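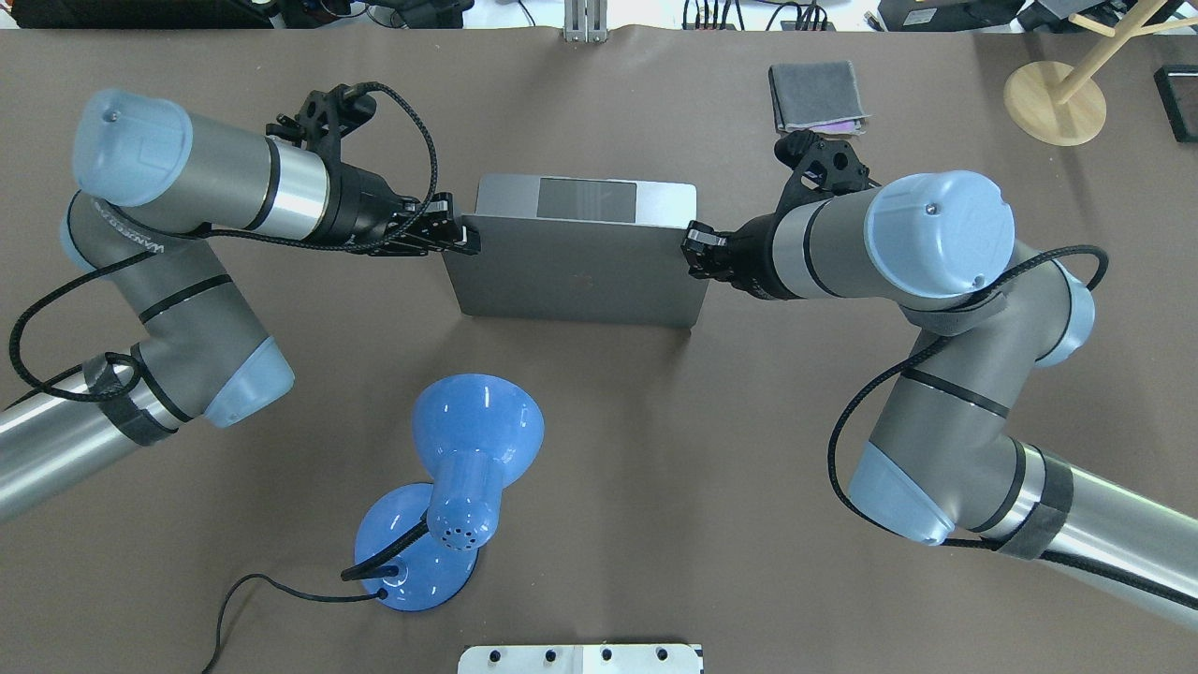
How to convert map coordinates from degrees, minutes and seconds to decimal degrees

Many older map pages and guidebooks give a location in degrees, minutes and seconds. Most route planners and GPS units accept decimal degrees as well, and some accept nothing else. The conversion takes a minute with a calculator.

Step 1. Write down the coordinate in full, including the letter at the end. We will use the parking area below the village of Flornemden, listed as 31° 18' 36" N, 8° 2' 24" W.

Step 2. Divide the seconds by 3600. For the latitude, 36 divided by 3600 is 0.01.

Step 3. Divide the minutes by 60. For the latitude, 18 divided by 60 is 0.3.

Step 4. Add both results to the degrees. The latitude is 31.31.

Step 5. Do the same for the longitude. 24 divided by 3600 is 0.006667, and 2 divided by 60 is 0.033333. Added to 8, that gives 8.04.

Step 6. Set the sign. North and east are positive, south and west are negative. Our point is now 31.31, -8.04.

Type the pair into the search box with latitude first and a comma between the two numbers. Use a period for the decimal point. If your keyboard or program is set to a European language, check that it has not changed the period to a comma – the search will then fail or put you somewhere else.
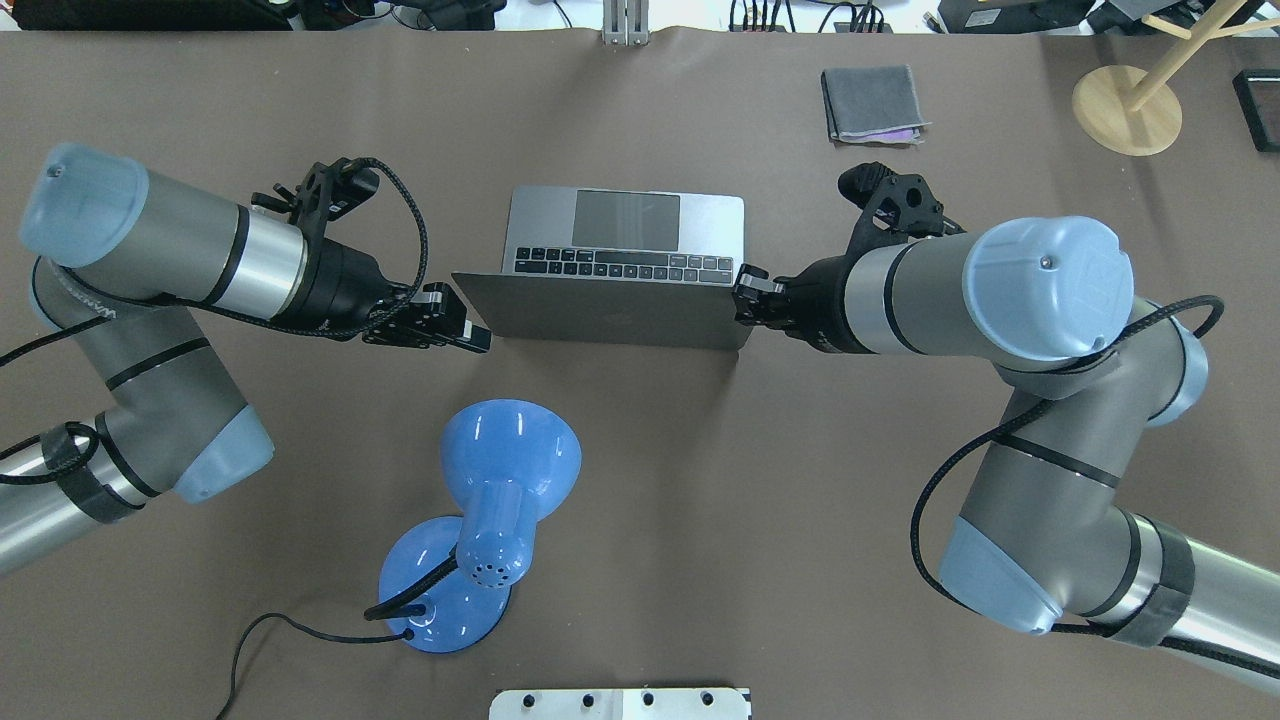 Leonilde Carrilho writes that her copy of Mavetell wants longitude first when you import a list of points from a file, and that all her stops ended up in the wrong country until she swapped the columns.

Check the column order in the import window before you load a long list. One test point is enough.

How many decimals to keep

Four decimals of latitude will place you within around 11 meters, good enough for a parking area or a trailhead. Five is better for a single door or gate. Further digits do no harm, but a handheld GPS will not make use of them.

Check the datum

The steps above do not change the datum. If the printed map uses an older one, the converted point can still be off by a hundred meters or more. Look in the map margin for the name, and set the same one in your program before you enter the numbers.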